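# Pouring station notes, January

The beverage cell has been in the prep area long enough now that I can write about it without mostly writing about the install. The install was an integrator problem (Musta did the cell, Volero supplied the arm controller) and it took longer than quoted. Enough of that.

The background, for anyone reading who isn't from work: I run process engineering for a catering operation that does trays for conference sites. The drinks side of the job is repetitive. A cup goes down, water or juice goes in, the cup goes on a tray. A busy morning used to mean two people at the prep table from 5:30 until the first van left. Our largest order last year was 491 covers, and Duván Flores still has the wrist brace he bought the week after.

The task in the cell is defined narrowly. Locate a cup on the table, pick up a bottle, pour to a set level, put the bottle back. Cups are placed by hand. We looked at a cup dispenser and decided against it, partly on price and partly on account of the dispenser's habit of releasing paper cups in pairs when the air is humid. So a person still sets the cups out, and a person still moves them to the trays. What the arm took over is the lifting and tilting.

The table matters more than I expected. We had a stainless one at first and the wrist camera hated it. Every ceiling light showed up as a second rim. Corina Rüegg, who came to us from Lawal and had dealt with the same thing there, pushed for a plain white matte surface. I objected that a white cup on a white table gives you almost no contrast. She said the rim and the shadow would be enough, and they are, provided nobody rearranges the lighting. The detector looks for the ellipse of the rim first and treats everything else as supporting evidence. 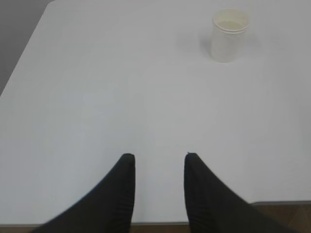 *Wrist camera view, gripper open, one cup toward the far side of the table.*

The fingers are set up to be swapped, two screws a side. We keep the black ribbed pair on. I had specified a softer pad for the cups and then we stopped picking up cups, so the softer pads are in a drawer.

Now the part people ask me about, the staff. No one was let go. That was agreed before the purchase order went out, and Bernadette Deschamps, who manages the floor, made me put it in the written scope where I would have left it as a verbal understanding. She was right to. But the jobs did change, and I don't think "freed up for higher value work" describes how.

Before the cell, drinks prep was a seated job for about half the shift. You filled, you talked to whoever was next to you, you filled some more. Solène Perrin had done it for six years and could hit the level by eye to within a few milliliters, which I know from having weighed her cups against the arm's during acceptance testing. Her spread was smaller than the arm's for the first month. It is now slightly larger. She asked to see the numbers both times, and read them carefully.

Her current role is cell operator. She places cups, watches the pour, clears faults and signs the log. On paper this is a grade up and the pay went with it. In practice she described it to me as standing next to something that is doing her job slowly. The cycle is slower than a person, that's true. It makes up for that by not having a bad last hour. I gave her the standard answer about throughput over the whole shift and she said she understood throughput.

Some things that came out of the first stretch of real use:

- The log form I designed had 14 fields. Solène cut it to six and the data got better.
- Most faults are grip faults. Thin clear bottles deform when they are full and deform differently when they are half full, so one force setting does not cover a whole pour. We now step the force down with the estimated fill.
- Clear plastic is hard for the cameras. The fixed camera sees the gripper reliably and sees the bottle when it feels like it. We infer the bottle position from the fingers.
- The two-person rule for lifting cases still applies. The cell did nothing for that, and cases are where most of the strain reports come from.

The last one bothers me. I built the business case on wrist strain, with good reason, and the wrist reports have dropped. Back reports have not moved. If I had asked the floor first what hurt, I think I would have been told cases.
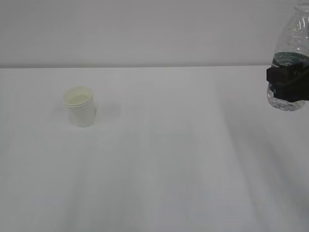

Force stepping was the change that made the biggest difference to how the job feels, going by what the operators tell me. With a fixed grip setting you got a crunch from the bottle every so often, and everyone within earshot looked up. It seldom meant a spill, but it kept people braced. Jérémie Lemaire, who covers the cell on early shifts, said he used to hold a cloth the entire time. He has put the cloth down. I have no metric for this and have stopped trying to invent one.

The other change was where the operator stands. Musta's layout had the operator position behind the arm, with the screen. It kept the safety zoning simple, and it meant you spent the shift facing away from everyone else in the room. Bernadette raised it, I said it would need a new risk assessment, and she asked how long that took. It took two days. The screen is now on the side facing the main bench, and people talk again.

Open items for the next stretch. The Valis scheduling software still treats the cell as a person with no breaks, so it books orders straight through lunch and someone has to move them by hand. I have a ticket in. Spare fingers are on order. I would like to log 200 pours on the juice setting before we let it near an actual order, juice being less forgiving on a white table than water, and Solène has asked to write the test procedure for that herself. She has sent me a draft with fewer steps than mine.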